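The Chore Robot Is Always Two Years Off

Every spring I get a letter telling me that dishes are finished as a human problem. This year's came from Vollix, and it promised a kitchen helper "within 2 years." I kept the one from Dornon that promised the same thing in September of a year I would sooner forget.

I don't doubt that the engineers are good. I doubt the word "kitchen." A real one has a drawer that sticks, a wet floor and a kid who left a backpack in front of the stove. Skondmont says its system ran 800 practice rounds of one cooking task and got through 107 of them with no help. Fine. If I made supper at that rate, my family would eat at the neighbors'.

Much of the practice now happens in simulation — a rendered counter, rendered tools, rendered food. It's cheap, and a dropped plate costs nothing. But lemons squirt and cutting boards slide, and I want to know how much of that survives the trip to a real house before anyone asks me for a deposit.

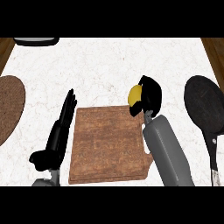 Two arms, one cutting board, and a yellow thing like half a lemon in one black gripper while the other holds nothing. I can set that up with a toddler.

Karpenko wrote back that I was judging the field by its homework, and that shop floors would see useful arms well before homes did, in 5 years at most. Maybe so. A shop floor can be rearranged to suit the machine, and I am not moving my stove.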